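筷子这东西,买的时候论把,丢的时候论根。我家抽屉里常年躺着一批单身筷子,长短不一,颜色各异,谁也不肯跟谁过。整理过几回之后,攒下一点土办法,写在下面,照做不照做都行,反正筷子不会投诉。

## 先把它们全请出来

别在抽屉里挑。抽屉里光线差,手一伸进去,摸到的永远是开瓶器。找张桌子,铺块布,把筷子统统摊开,头朝一个方向。布的好处是筷子不乱滚,也不叮当响,晚上九点以后干这活儿,楼下的邻居会感谢你。花布素布都可以,只是太花的布会让浅色筷子跟你捉迷藏,眼神不好的请自行斟酌。

旁边放个塑料篮子,小号的就够。新买的篮子先别急着撕标签,等确定它真能装下你的筷子再撕,超市退货台的人是很讲究这个的。 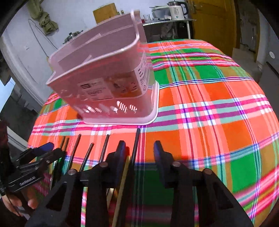
**Siltholm 社区居家互助社 · 厨房收纳组**

## 配对

深色的归深色,浅色的归浅色,这一步谁都会。难的是同色的里面还有长短。诀窍是把两根筷子并拢,粗的一头在桌面上轻轻顿齐,再看尖的那头。差一点点的,算一双;差出一截的,就别勉强了,吃面的时候会后悔。

弯没弯,滚一下就知道。这时候要把布掀开一角,在光桌面上滚:直的走得顺,弯的一瘸一拐。弯筷子夹花生米,三次能掉三次,留着只能锻炼涵养。

组里的 Gemma Monti 主张按手感配,闭着眼睛捏,说重量骗不了人。我试过,配出来的一双一根是木头的,一根是毛衣针。各人天赋不同,我还是睁着眼。

## 哪些该扔

- 尖头起毛刺、掉渣的木筷。
- 有黑点,洗完晾干还在的。
- 闻着发酸的。别说服自己那是木头香。
- 漆面剥落的。漆去了哪儿,请不要细想。
- 外卖送的一次性筷子,用过的。没拆封的可以留几双,停水那天你会觉得自己很有远见。

扔不等于进垃圾桶。有毛刺但没发霉的,刷干净晒透,拿去阳台给番茄苗当支架,或者搅油漆。Svatopluk Kolář 用旧筷子绑上布条清理推拉窗的滑槽,清出来的东西他坚持要给大家看,我们坚持不看。

## 洗和晾

木筷子洗起来最忌偷懒。一大把攥在手里,哗啦哗啦搓几下,听着热闹,中间那几根其实一直在旁听。要洗就一根一根来,捏住中段,从粗头往尖头擦,尖头多转两圈。 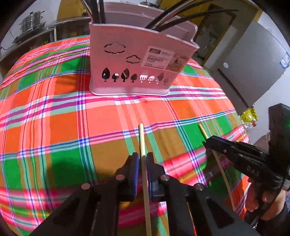
尖头是入口的地方,也是最容易藏油的地方,指望它自己干净不太现实。洗洁精要冲到摸着不滑为止。没上漆的木筷别在水里泡过夜,泡完吸饱了水,干得慢,还容易裂。

晾的时候尖头朝上,插得松一点。筷子筒里塞得像早高峰的地铁,里面的人是不会干的。筒底一定要有孔,没有孔的那种,过一个月倒过来看看,会有收获。我从前有个 Brido 的瓷筒,长得体面,底下密不透风,现在改行装钢笔了,干得很好。

## 篮子怎么摆

镂空的塑料篮通风好,拿来收干透的筷子正合适,湿的就别往里放了。浅篮子横着放,筷子平躺;深篮子竖着放,底下垫块折好的棉布,免得细头从洞里钻出去。钻出去的筷子会卡住抽屉,卡住的抽屉会毁掉一顿晚饭。

垫布要换,我在十一月集中换过一回,换下来的那块后来没人愿意认领。

## 留几双

家里几口人,乘以二,再添两双给客人。多出来的收进柜子顶上,过年再请下来。我家清点之前有三十三根,奇数,说明至少有一根从头到尾都在混日子。

公筷单独用一种颜色,摆在离最爱翻菜的那位最远的地方。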